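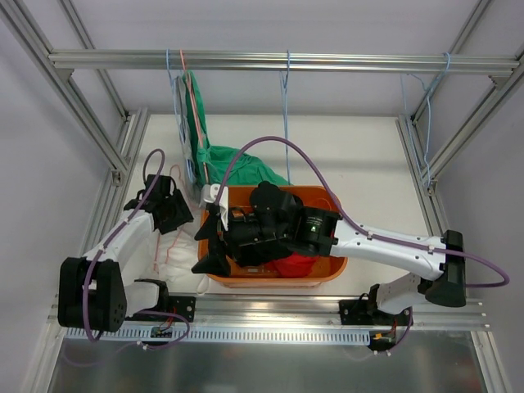
My grandmother owned exactly one good coat, and she knew more about it than I know about most of my relatives. She knew which button had been replaced and in what year, where the lining had been let out, and how much weight the shoulders could take before they began to droop. I thought of her this spring while I was going through my own closet, which had got to the point where you had to lean on the clothes with your forearm to get the last thing in. I own far too many hangers, and I buy them in whatever color the store has that day, so that a light blue one ends up right next to a salmon-pink one and the whole rail looks like a bag of candy. Every one of them, I'm a little ashamed to say, had something on it that I hadn't worn since moving to Plakent.

So in April I took three bags of clothes down to Begum, the mending shop on the corner of our street, and asked Benedicta Quartey what could be saved. She has run the place for years, and she has a way of turning a sleeve inside out before she has even said good morning. Most of what I'd brought, she told me, needed so little that it was hardly worth writing a ticket. A dropped hem on a gray skirt, a pulled thread in my favorite cardigan (the green one, which I had honestly given up for dead), a zipper that wanted a rub with a candle stub.

"People think they're bringing me a problem," she said, "and what they're bringing me is ten minutes."

She keeps a ledger, a real paper one, and she let me look through it while the kettle boiled. Last year the shop took in more than 2,000 pieces, and 243 of them were winter coats, nearly all dropped off in the same few cold weeks. Another 53 were wedding dresses, mostly mothers' dresses being cut down or let out for daughters, and she remembers every one of those by the family.

I asked what she'd tell someone who wanted to start at home, and she talked for the better part of an hour. Buy decent thread. Learn the ladder stitch first and don't bother with anything fancier until you can do it while listening to the radio. Wash things less, and colder, and fold your knits!

I've since mended two cardigans and one pillowcase, none of them beautifully. The green cardigan has a small pucker at the elbow, and I wore it on the train to Hikent last week with my sleeves pushed up.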